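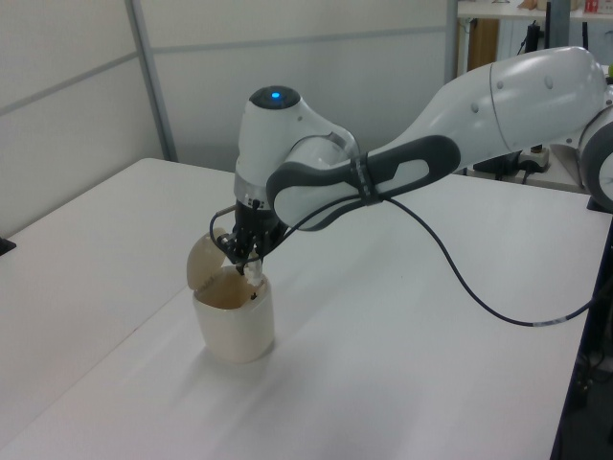

2020年5月9日,星期六

湿度记录仪比对,接3月那一轮。目的是把Levidar项目要用的Flodley记录仪重新过一遍饱和盐溶液,确定高湿端的偏差到底来自探头还是来自密封罐。3月的结论写的是“探头老化,建议更换”,现在看证据不够,当时没有做换罐对照,也没有记罐内温度。

盐点沿用氯化镁、氯化钠、硫酸钾。氯化锂这次不做,Salinas库房的现场数据没有低到那个区间,做了也用不上。

配液:氯化钠称125克,加去离子水至晶体刚好被浸没,液面以上留少量未溶固体。3月那批水加多了,静置以后罐底基本看不到晶体,严格说已经不能保证饱和。氯化镁用六水合物,瓶口有结块,研钵压碎后再称。硫酸钾溶得慢,昨晚先配好盖上,今早搅过一次,底部晶体仍在。三份都是糊状,比教科书图里那种清液加一层底要稠,平衡快一些,洒出来也少。

罐体:广口玻璃罐,硅胶垫圈,盖上开孔穿探头线,孔口用丁基胶泥封。检查发现硫酸钾那只罐的垫圈有一道压痕,从内缘通到外缘。翻面后压痕仍然跨过密封面,换新垫圈。旧垫圈没有扔,装袋贴了标签,后面换罐对照还要用它复现。

温控:罐子放在Sindgate恒温箱中层。箱子的设定值和罐内温度差多少,以罐内热电偶为准,箱门上的显示只作参考。上层靠近风口,温度波动明显比中层大,不要放罐。箱内加一块铝板垫底,几个罐放在同一块板上,减小彼此的温差。高湿点对温差最敏感,罐壁比溶液凉一点就会结露,一结露探头读数要拖很久才能回来。

程序:
先把记录仪在室内敞放,待各台读数稳定后同步时钟。
探头从低湿到高湿依次过点,中途不回头。
每个盐点之间探头在罐外停留时间尽量短,换罐时溶液不搅动。
判稳标准:连续读数的漂移小于仪器分辨率,并且罐内温度没有单向变化。两条都满足才开始取平均。
高湿点做完后倒过来再走一遍,看回差。

101号先走。选它是考虑到3月它在硫酸钾点偏低最多,如果罐体有问题,最容易从它身上看出来。

氯化镁点:进罐后下降平稳,没有过冲。平均值与标准值的差在说明书允许范围内。

氯化钠点:同样正常。3月这一点偏高,和水加多、溶液未饱和的判断一致,未饱和时液面上方的湿度只会高于表列值。由此3月氯化钠点的数据整体作废,表格里已标灰,没有删。

硫酸钾点:换新垫圈后偏差比3月小了一半还多,但仍然偏低,没有完全回到允许范围。曲线形状也变了。3月是升到某个高度以后就走平,像有一个固定的漏;这次是一直在缓慢上升,到取数时斜率已经低于判稳标准,但肉眼看趋势还在。判稳标准对这种慢爬坡不敏感,需要改。可以考虑把比较窗口拉长,或者用窗口首尾平均值之差代替相邻读数之差。

原始文件共239条读数,中间有一段温度跳变,对应开箱取氯化镁罐。这一段不参与平均,不过保留在文件里,起止时间记在备注列。以后取罐尽量并到一次做完。

对慢爬坡的几种解释,先记着:
一是探头保护帽。烧结帽里如果积了灰或盐,会吸湿,高湿端响应变慢。101号的帽子从Salinas拆回来以后没有清洗过,对着灯看颜色偏黄。
二是胶泥。丁基胶泥本身吸水很少,但这次用的是开封较久的那卷,表面发干,捏合处可能有细缝。
三是线缆。穿盖的线有外护套,水汽可以沿护套和芯线之间的间隙走。这一条3月就怀疑过,一直没有验证。
四是探头确实老化。高分子电容式探头长期在高湿环境里会漂,但一般是先偏高,和现在的方向相反。这条暂时排在最后。

验证顺序按拆装麻烦程度来,先换保护帽,再换胶泥,最后处理线缆。每次只动一处。保护帽用去离子水泡,不要用超声,说明书里写明烧结帽可以水洗,没有提超声。晾干后放进干燥器过夜再装。

旧垫圈复现试验:把带压痕的垫圈装回同一只罐,其他条件不动,走一次硫酸钾点。如果曲线重新变成早早走平的形状,3月的异常就可以归到垫圈上,当时的更换建议撤回。如果不重现,说明新旧两轮之间还有别的差别没有控制住,首先要查的是恒温箱,3月罐子放在上层。

回差暂时没有数据。反向走点要等高湿端的问题弄清楚再做,现在走了也分不清是回差还是漏。

不确定度这边先列项,不填数:盐溶液标准值本身、罐内温度不均匀、记录仪分辨率、重复性、密封泄漏。泄漏一项过去的表里没有,加上。温度不均匀的贡献要在不同位置放热电偶实测,不能直接抄箱子的合格证,合格证是空箱数据,放了铝板和罐子以后气流不一样。

现场数据的处理:Salinas库房的读数在弄清楚之前不做修正,只在图上加注“高湿端待定”。之前按3月偏差修正过的那一版不要再往外发,共享目录里已经改名,文件名末尾加了“停用”。Levidar的中期表格如果要引用,用未修正的原始值。

恒温箱附记:Sindgate的门封下角有点翘,关门后要再按一下才贴实。观察窗内侧没有水珠。风扇有间歇的轻响,频率不固定,暂时没看出和温度波动有关系。箱后散热口离墙太近,已经往外挪了一掌。

安排:保护帽今天下午开始泡。硫酸钾罐留在箱内不动,下次进罐前先平衡5天,把溶液自身没有平衡好这个因素去掉。平衡期间盖口装实心堵头,不穿线,热电偶改贴在罐外壁,外面包一层泡沫隔开箱内气流。

氯化镁余料已经密封,干燥剂变色了,要换。硫酸钾不多了,够再配一罐。垫圈备件只剩同规格的一片,补货时注意内径,上次到的那批偏小,装上会鼓。

判稳脚本的窗口参数还没改,改之前先用今天的文件回放一遍,看旧标准是在哪条读数上判稳的。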